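Robot Manipulation Workshop, Handout 4: Clearing the Kitchen Counter
30 Oct 2024
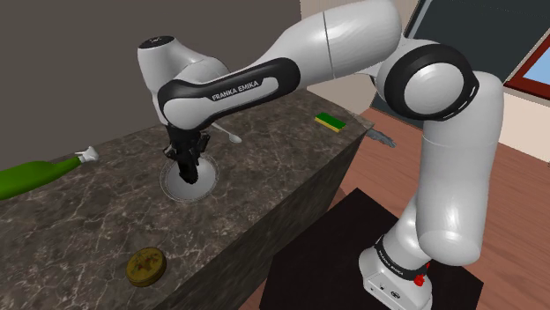
Keisha Greenberg asked at the end of the last meeting whether we're ever going to let the arm do something that isn't a pick and place. Fair question! The answer is yes, but a good pick and place is most of what the next three handouts stand on, so bear with me for one more.

I'm calling this task Tratby (every task in the course gets a silly name, you'll get used to it). The job is to take one object off the counter and put it down in the sink. You choose the object. I'd start with the sponge, which is a nice chunky box and forgives a sloppy grasp. The spoon is a different animal: thin, low, and shaped so that closing the fingers a little off center tends to spin it. Leave the bottle for last, and please check its width against how far your gripper opens before you write any code.

What you need before you start

Pull the latest version of Stunia, our starter repo, and run the reset script once. If the arm comes up in a weird folded pose, you've got last year's config file hanging around from June. Delete it and run the reset again.

How I'd go about it

Write the approach first and ignore the fingers completely. Get the gripper above your object, pointing straight down, and stop there. Run that on its own until you're bored with it. Then add the descent, then the close, then the lift. People who write all four in one go (I did, my first year) end up staring at a mess with no idea which part is wrong.

The sink is where it gets fun. It's small and round, so your fingers have to go down inside the bowl without touching the rim on the way in or out. Set your release height from the bottom of the basin and not from the countertop. Mixing those two up is the classic mistake, and I've seen it in final projects too.

Each episode gets 700 steps. If you're running out, your lift is probably too high or your waypoints are too close together. Setareh Pakzad got the sponge version down to 252 steps last year, and I managed 176 after a lot of fiddling, but you won't be graded on speed, so don't chase it yet.

What to hand in

Your script, one log file, and a paragraph on what went wrong. I mean that last one! I read those first. Run the task 8 times with different random seeds and report every run, including the ugly ones. Name the folder with your team name, please (Kapoor and Fament, you both sent me something called "final_new" last time).

Next handout: moving the sponge across the counter while keeping contact.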